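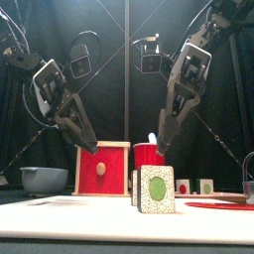

Cell 2, tabletop layout at time of check.

Stelow bimanual cell: pre-run checklist
Site: Surkcombe lab
Study: Treloar, effect of clutter on grasp success
Month: January

1. Emergency stop, both arms
OK. Pressed at the desk and at the door. Both arms held position.

2. Arm mounts and base bolts
OK. Paint marks line up.

3. Gripper fingers
OK. No cracks. Left pads are wearing on the inner face. Replace before the next block of trials.

4. Wrist cameras and cables
Comment. Both cameras are tight. Each cable makes a loop next to its camera, and the loop has to clear the elbow at full wrist rotation. Right side clears. Left side touched once at slow speed. Re-tie and repeat.

5. Clearance between arms
OK at the start pose. The software limit was set to 300 mm in the config and measured 292 mm with a tape. Treloar results depend on this limit being the same across conditions, so correct it and note the change in the log.

6. Curtain and frame
OK. Black curtain hung behind the table. Frame struts checked by hand, no play.

7. Objects
Comment. Bowl, red box, red cup, speckled blocks, small cubes with dots, board, red disc and pot are on the table. The pot has a wire handle that can catch a finger. Keep it at the right end for the cluttered condition and take it off for the sparse one.

8. Trial count
24 per condition. Do not add make-up trials after a stop. Record the stop as a failure, as in the first Gendovach set.

9. Speed limit
OK. Reduced speed is on for the first 2 trials of each condition. These are left out of the success rate.

Result: hold. Clear items 4 and 5, then repeat item 1.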